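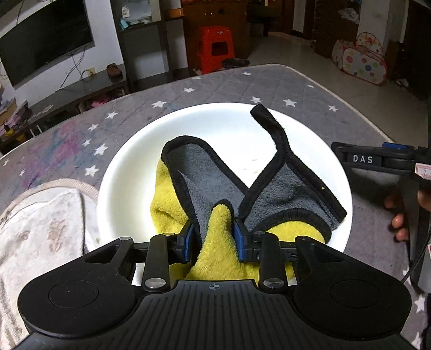

Blue pads closed on a bit of fabric

lillell_lurker
2025-09-18
So the county signed the proclamation and we now have a Faren Mill Strike Remembrance Day, first one in December. Did anyone read the text? It has 17 "whereas" lines and then one sentence saying residents are "encouraged to reflect." No money for the marker. No change to what the schools teach. I don't see what we got.

oldmillroad
We got the county to say on paper that it happened. My grandmother worked at Faren and was told for years to keep quiet about it. You may think that's small. I don't.

lillell_lurker
I didn't say the strike was small. I said the proclamation is. They could have passed a resolution with a budget line, same as Brasitz did for the flood memorial.

taxed2death
Brasitz spent two years fighting over that memorial and it's a rock with a plaque. Be careful what you ask for.

quietcreek
Question about the numbers. The proclamation says 234 workers were locked out. The old Lamrani paper had a lower figure, I think. Where did the county get theirs?

oldmillroad
Payroll ledger, as far as I know. It's in the library basement in Lillell.

quietcreek
As far as you know. Has anyone looked at it? I'd like to see the page before it goes on a plaque.

bluegate15
I watched the meeting online. The item took five minutes and they went straight to road salt. Two of the people up there voted against the archive money last spring, then stood in front for the photo. Draw your own conclusions.

taxed2death
Voting no on archive money doesn't make them against history. That request had a new roof tucked into it.

bluegate15
The roof was over the archive.

oldmillroad
It leaks right above the ledgers, too.

lillell_lurker
Fine, then here's my test. If there's a line for the marker or the roof in next year's budget, I'll come back here and say I was wrong. Draft is supposed to be posted 15 days before the hearing.

taxed2death
Supposed to be. Last year it went up the night before.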